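Manipulação de louça: revisão das regras de bancada
7 dez 2022

Entra em vigor a versão 16 do procedimento interno para tarefas de cozinha com braço robótico. O texto aplica-se às células de Stirum e Torilstead e substitui a versão de julho. As gravações do projeto Flilla feitas segundo a versão anterior mantêm-se válidas, desde que a ficha de sessão indique a versão usada.

A revisão partiu da leitura de 258 fichas de sessão. Em 69 faltava a disposição inicial dos objetos, o que impede a repetição da tarefa em condições comparáveis. O campo passa a ser obrigatório e a ficha incompleta é devolvida à célula de origem.

Alterações principais:

4.2 Os objetos de vidro são registados em linha própria, com indicação do ponto de preensão previsto. Vidro lascado ou riscado é retirado antes da sessão.

4.5 Os cabos do braço devem ter folga em toda a trajetória e não podem passar por cima de recipientes abertos.

5.1 A velocidade reduzida é obrigatória quando a pinça transporta vidro ou cerâmica – inclusive nos deslocamentos curtos sobre a bancada.

5.3 Os eletrodomésticos que não entram na tarefa ficam desligados da tomada. Se não puderem ser deslocados, constam da ficha como obstáculos fixos.

6.4 A inspeção dos dedos da pinça faz-se a cada 2000 ciclos e sempre que haja queda de objeto.

O modelo de ficha Sumampouw foi atualizado em conformidade. As cópias impressas da versão anterior devem ser destruídas.
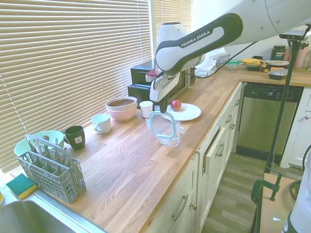
Grupo de Normas e Boas Práticas – Robótica de Serviço

O ponto 5.1 abrange casos como o do recipiente de vidro suspenso pela pinça a pouca altura da bancada, ao lado de um prato com uma maçã. A louça vizinha conta para a distância livre e é registada na ficha, mesmo que o braço não lhe toque. Dúvidas de interpretação seguem por escrito para o grupo, com o número da sessão e o ponto em causa.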